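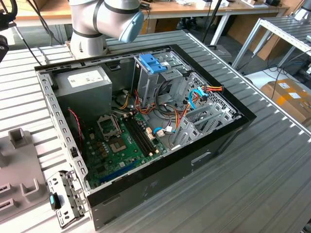 Tower case lying on its side, side panel removed.

Brillska Dust Filter Mat for PC cases

Category: Cleaning and Care > Filters

The Brillska mat is a fine mesh which you put over the air openings of a desktop computer. It keeps hair and dust outside, and the air can still pass. One pack contains two sheets. You cut them with normal scissors to the size you need.

Please wash the mat every six weeks in lukewarm water, without soap, and let it dry fully before you put it back - never use a hair dryer. Black color only. The white version will come in August.

Orders are packed by Renji Shimada and leave our store in two working days.

Related items
Plelix cable ties
Dalisay soft brush
Futitz screw box

Contact | Shipping | Back to top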